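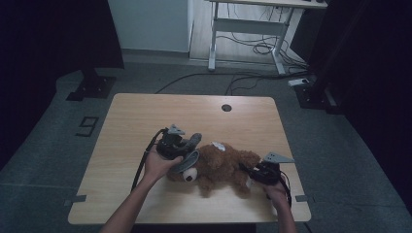
Soft toy handling, two hand-held grippers, one gripper on each side of the bear.

Dratura Chores: soft goods subset

Readme, last edited in August by Marama Partington

We started Dratura to get a straight answer to one question: which ordinary chores can a two-armed machine do today, at a pace and failure rate a household or small shop would put up with? This subset covers soft items. Hard items (mugs, boxes, hand tools) are in a separate release with its own readme.

What is in it

1727 recordings of people doing short chores with a gripper in each hand, and 263 robot trials run afterward with policies trained on those recordings. The person sees and feels what they are doing. The robot gets the camera views and the gripper opening, and no touch sensing.

Tasks are picking up a plush toy, turning it over, laying it in a bin, folding a hand towel, and pairing socks. The bin task was recorded at Clascombe and the rest at Donnelly. Lighting differs between the two sites, so keep the site field when you split the data.

How a trial is scored

A trial passes if the item ends up where the task card says, with no drop and no help from the operator. The time limit is 28 seconds for toys and towels. Socks have no limit in this version. Partial credit is not given, but the notes field usually says how far the robot got.

Where things stand

Plush toys are the easy end. Fur gives under the fingers and forgives a poor grip, and most toy trials pass. Turning a toy over is worse than lifting it - one gripper lets go before the other has hold.

Towels are mixed. The first fold is usually fine and the second often isn't. Socks are not ready. A person pairs them without much thought, and our best policy still picks up two at once and stalls.

We would not tell anyone to buy a machine for these jobs yet.

Known problems

- 8 recordings have the left and right gripper streams swapped. They are marked in the notes field and left in.
- Long fur hides the fingertips in some views, so contact labels on toys are less reliable than on towels.
- Sock lighting at Donnelly is dim in the early sessions.

Use

Load with the Etano reader, version 2 or later. Research and teaching use is fine. Ask before using it in a product.

Comments

Cameron Mudgway
Are the failed robot trials included or only the passes? I can't tell from the file list.

Marama Partington
Both. Filter on the result field.

tk_bench
The sock result matches ours. We gave up and used clips.

Cameron Mudgway
Thanks, found it. The bin task has no time stamps on my copy - is that the download or the release?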